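Clearing the shared table

3 min read

The table on the upper level gets used for everything: lunch, parcels, meetings that should have been emails. By the end of a normal afternoon it holds cups, at least one box, and whatever flowers Kalliopi Gavalas has brought in. I have been trying to settle on a fixed order for clearing it, and this is the current version.

Cups go first. They are light, they tip easily, and a cup on its side rolls in an arc around its narrow end, so it rarely stays where it was dropped. I split them into two groups. Plastic cups get washed and go back on the shelf. Paper cups go in the bin after a check for leftover coffee. I lift both kinds straight up for the first couple of inches before moving sideways. Dragging a cup with liquid in it leaves a ring, and the oil finish on this table does not forgive rings. It took Vitalii Romaniuk 2 coats to hide the last one.

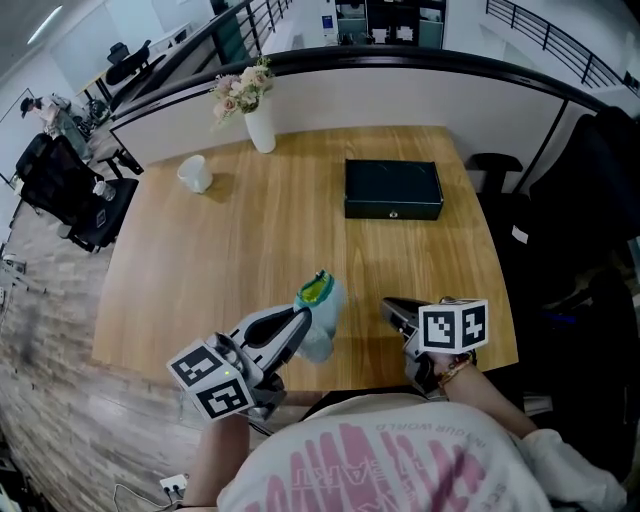 Grip matters more than I expected. A thin plastic cup deforms if squeezed near the rim, and the rim is where most people grab it. Lower down, the wall is stiffer and the contents stay put. Paper is worse once it has been holding a hot drink for 40 minutes, as the seam softens. For those I support the base.

Boxes are second. Anything with a clasp gets checked for closure before it is lifted, then moved to the low shelf with the front facing out. I do not open other people's boxes to see what is inside. If a box stays on the shelf past the end of the week, Prasanna Mollah sends a message to the group.

The vase stays. I tried moving it to the windowsill in June and spilled water over a stack of Dilline catalogs. It now lives at the far edge and I wipe around it. Water is topped up when the level drops below the stems' lowest leaves, and those leaves should have been stripped anyway.

Wiping is last: one damp cloth, one dry cloth, always with the grain. I start at the far side and work toward myself so my sleeves do not cross the clean part. Chairs are pushed in afterward. The armrests hit the table edge if the seat is too high, so I drop the seat first.

Open question: whether to add a tray for cups. Solomiia Hladun is in favor. I think a tray will fill up and become a second table.

Recent posts
Felt pads, 50 chair legs later
Labeling the low shelf
Wostberg desk lamp: replacing the switch
Why the cloths are kept separate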